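Subject: Re: [benchtop-arms] Foron two-arm kit, anyone past the demo stage?
From: Vasilis Vukčević
Date: 13 November 2019

Hi all,

Olmedo wrote:
> We're looking at the Foron kit for the teaching lab in Grurnasville and
> the brochure is making me nervous. It's all glossy shots of one arm
> picking up one cube. Has anybody on the list had the thing on a table
> for longer than an afternoon? I care about setup, cables, and whether
> the Fetia software is worth paying for or if we should write our own.
> Price matters too but I can argue about that later.

We've had ours since February, so yes, well past an afternoon! I've been meaning to write this up anyway, so sorry in advance for the length.

First thing, the kit is really the mounts, the wiring, the controller box and the Fetia software. You bring your own arms and grippers (we went with Robotiq on both sides, we already knew them). The mounts are great, heavy and dull and they stay where you put them. The controller box has a fan that I'd happily throw in a lake.

The task I judge everything by is dead simple: two baskets on a white table, pick things out of one, put them in the other. I like a mix of soft and hard, so there's a toy carrot, a croissant, a little lion, a foam block, a jar, and a roll of packing tape, which is my favorite because a ring standing on its edge is a much meaner target than a cube.
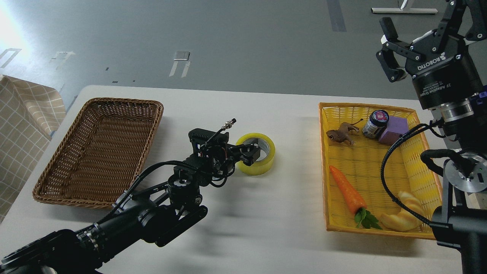

Does the kit work with grippers from different makers on the two arms?
Each side gets its own gripper profile in Fetia, so mixed pairs are fine as long as both have a profile.

That was on my list of worries before we bought, and I'd have saved myself a week of emails if the manual had put it somewhere other than the last appendix. Making a new profile is a text file and some patience. Mine took an evening, and half of that was me typing the stroke in the wrong units.

Cables, since you asked. They're the weak spot. The ones in the box are long, and with two arms sharing one small table you get big loops hanging over whatever you're working on. Buy shorter ones or a bag of soft ties the same day you order. Also leave more room between the mounts than the drawing shows. We followed the drawing, then moved everything, then had to calibrate all over again (which is a coffee and a half, in case you're planning a class around it).

Teaching by hand is where I got won over. You put an arm in free mode, lead it through the pick, and Fetia keeps the path. It holds 128 saved paths per project, and I thought that was stingy until I noticed I only ever reuse a handful. Students get the hang of it fast. The two-arm timing screen, on the other hand, is a mess: tiny sliders, no undo, and it forgets your zoom every time you switch tabs. I complained, they wrote back politely, the sliders are still tiny.

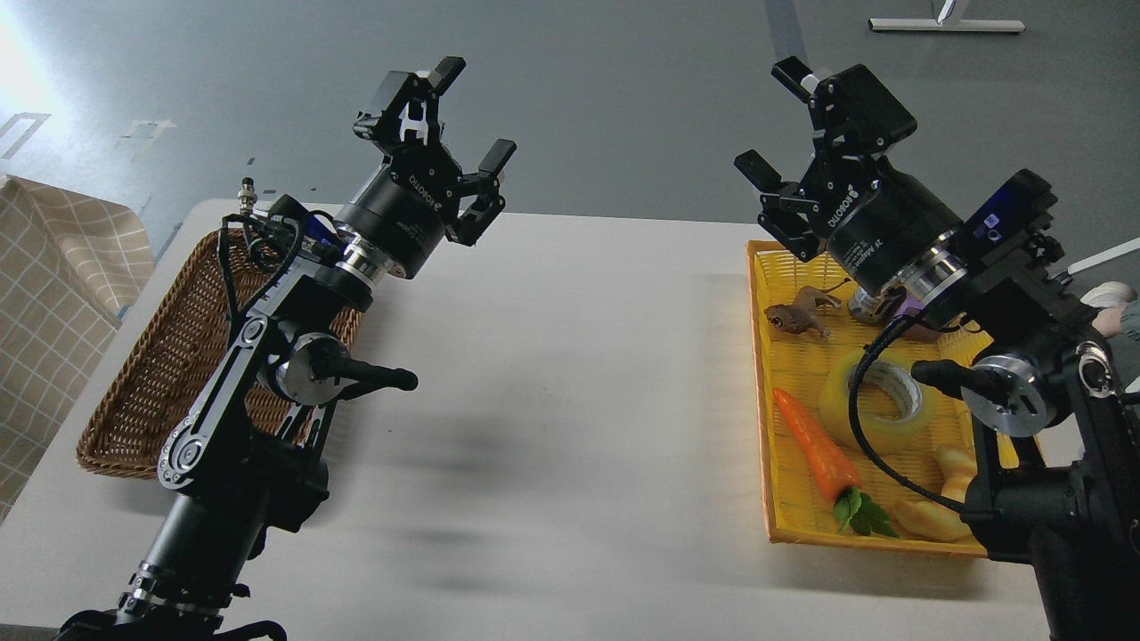 How long does the software license last?
It runs for a year from the day you activate it, and saved projects still open read-only after that.

So don't activate it in the summer and let it sit there! We lost a chunk of ours that way. The teaching license is $1,000 and covers 5 seats, and support is included, which in our case meant one guy who answers at odd hours but knows his stuff.

Would I write my own instead? For one arm, probably. For two on the same table I'd pay, just for the collision checks. They're cautious to the point of being annoying, but you can loosen them a bit per arm, and with students in the room I leave them alone.

If you want my gripper profile or the basket task files, drop me a line off list and I'll zip them up. And if anyone has found a quieter fan that fits the Foron box, please, please tell me which one.

Vasilis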